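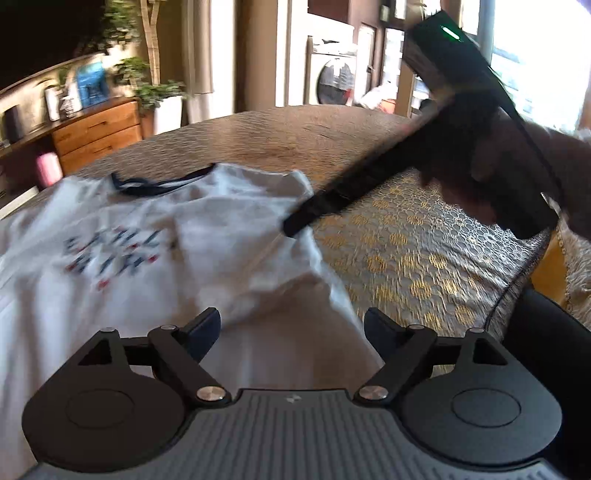 Jaws open on our side, green light on over by the collar.

Ticket: Left and right recordings slide apart during shirt folding
Product: Eltix hand-held gripper kit, pair
Opened by: Horkoswood Robotics Club (student team)
Queue: Asard education support
Status: Solved

Original message

Hi Asard team! We're a high school club and this is our first season with the Eltix pair, and we are having a great time with it. Our project for the Rengifo Challenge is teaching a two-arm robot to fold a T-shirt, so we've been collecting folding demos with the hand-held grippers, one in each hand, at a member's home.

Our problem is that the two recordings don't stay together. At the start of a session they match perfectly. By the end, the left gripper closes on the sleeve in its own video, and in the right gripper's video the same pinch shows up late. We have 46 demos so far and 9 of them are bad enough that the training script throws them out. The other 37 load fine, but now we don't trust them either.

Things we know:
- Both units are on the same firmware. We updated them together before the first session.
- The green light stays on the whole time. It never blinks or goes red.
- Both cables are the ones from the kit box.
- Bad demos are all from late in a session. We haven't had a single bad one near the start.

Is this a clock thing? We'd love to learn how it works and not just get a fix, if somebody has the time!

Reply from Asard support

Thanks for the clear write-up. It does sound like clock drift. Each Eltix unit keeps its own time and lines up with the other one when you press Pair. After that they run free until the next Pair. Could you tell us how long you record between pairings, and send a view from the gripper with the shirt laid out and the fingers open? We'd like to check the finger pads too.

Reply from Horkoswood Robotics Club
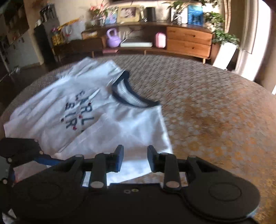

Fingers pointed at the EARLY BIRD shirt, collar trim in navy.

Pads are the blue-gray rubber ones. We picked this shirt because the navy collar is so easy to find on white fabric, and the lettering tells you right away which side is up. (Upside down from where we stand, and we're used to it by now.)

As for pairing... we press it once when we set up and then go until we're tired. We didn't know it was supposed to be repeated! We had read the quick start card but not the long manual. Sorry about that one.

We also tried something on our own. We clapped the jaws shut on both grippers at the same moment, once at the beginning of a run and once at the end, and compared the frame numbers. At the beginning they agreed. After 30 minutes without pairing they were 2 frames off, and in our longest session it was a lot worse than that. So your drift idea looks right, and it was really fun to see it show up in the numbers.

Reply from Asard support

Nice test, and please keep doing it. Pair again before every batch of demos and leave both units still until the tone plays. Also check that the cable isn't pulling on the connector when you turn your wrist. A loose connector can drop a time message without changing the light.

Reply from Horkoswood Robotics Club

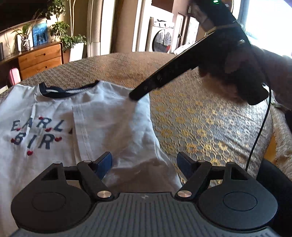 Second gripper at the sleeve near the collar, with its cable curving down toward the corner.

We went over the cable question carefully. The sleeve pinch is the move where the wrist turns most, so we did it over and over, watching the log on the laptop. With the cable hanging free we got no dropped messages. With it looped once around the forearm we got three, all in the same twist! We've stopped looping it. There's a little more cable to keep out of the way of the fabric, but a clip on the shirt cuff takes care of it.

Then we recorded a fresh batch with pairing before each set and a jaw clap at both ends.
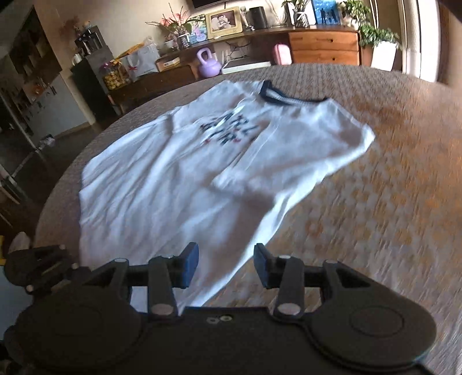
Every demo in that batch loaded, and the claps agreed at both ends each time. We also went back to the 9 rejected ones and found that four of them had a clear moment where both grippers close on the hem together, so we shifted the right recording to match and saved those. The remaining five we're deleting. It's easier to fold a shirt five more times than to argue with the script.

Two small questions before you close this:
1. Can the Pair tone be made louder? Our room is noisy when everyone is excited.
2. Would a warning in the software after a long stretch without pairing be possible? We would have caught this in our first session.

Reply from Asard support

1. Yes, under Settings, Sound, Tone level. Default is low.
2. Passed to the software team as a feature request and linked to this ticket.

Good luck with the Rengifo entry.

Reply from Horkoswood Robotics Club

Found the tone setting, and wow, high is high. We left it on medium. Thank you so much for walking us through the clock part! We've added "pair, wait for tone, clap" to the top of our checklist, and next up are long sleeves. You can close this one.

Closed Thu 20 June. Cause: clock drift between pairings, plus dropped time messages from a looped cable.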